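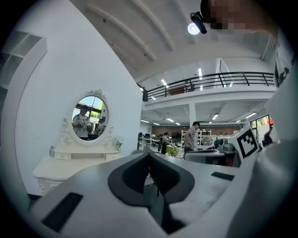

Dressing table with oval mirror, small drawer unit, bottle and flowers. Mezzanine and work floor behind.

Can a machine dust and tidy a dressing table yet?

Posted by Treletti, in Home Robots and Automation

I look after the furnished display rooms for a shop that sells bedroom furniture. There are several dressing tables like the one in the photo, with the carved legs and the mirror with flowers carved on top. Every one has to be dusted before opening, and the small things on it (a bottle, a vase, whatever we are showing) have to go back where they were. The carving is the slow part. Dust gets down in the scrolls and a cloth goes right over it.

My boss went to a trade show in November and came back asking if we could buy something to do this. We already have a robot vacuum for the floor and it does fine except around curved legs, where it leaves a ring. I have seen videos of robot arms folding towels and loading dishwashers. Is there anything for sale that could do a dressing table, and if not, how far off is it? The budget he mentioned was $700, but I think he would go higher if it saved real time.

We open at 10 and I start at 8, so it could work while the place is closed.

Rok Dervishi

No, not for $700, and I don't know of one you can buy at any price that would do this without someone standing by.

I maintain pick-and-place equipment in a packing plant. Our line handles 107 different items and it does that well, but every item was set up ahead of time and comes down the belt under the same lights. Your table is a different kind of job. Take it one piece at a time:

Picking up the bottle. Possible with current arms. Clear things are harder than solid colored ones because the cameras have trouble finding the edges. A clear bottle standing in front of a mirror is a bad combination, as the mirror gives the camera a second bottle to look at.

Moving the flowers. An arm can lift a vase. It doesn't know that the flowers bend and the vase tips, unless it has been trained on something close to that.

Wiping the top. This is the easiest part. Wiping a flat, cleared surface has been shown many times.

Dusting the carving. Hardest. The arm has to push hard enough to get the dust out and lightly enough not to chip paint, and it has to follow a shape that changes every half inch. People do this by feel.

Putting things back. Fine if you accept "close." If you want it exact, you would mark the spots or keep a reference photo.

The videos you saw may be real, but check whether they are sped up and whether a person is steering the arm from off camera. Many are one or the other. Also look for how many tries it took. A machine that gets it right nine times in ten still breaks a vase now and then.

I won't guess at a year. Flat wiping in a known room will come well before carved furniture.

For the ring around the legs, try a vacuum with a side brush that extends. It gets closer but you will still have some left.

Zarkness

just get a soft makeup brush or a clean paint brush, 1 inch, and go top to bottom. I do an old carved mirror with one and it takes me about 5 minutes. hold the vacuum hose next to it with your other hand so the dust doesn't land on the drawers

Berisha

My cousin's store paid $3,457 for a robot that was supposed to help on the floor, and it mostly rolls around with a tray. Doesn't clean anything. Ask for a trial in your own rooms before your boss signs for one, and have them do the table with everything still on it.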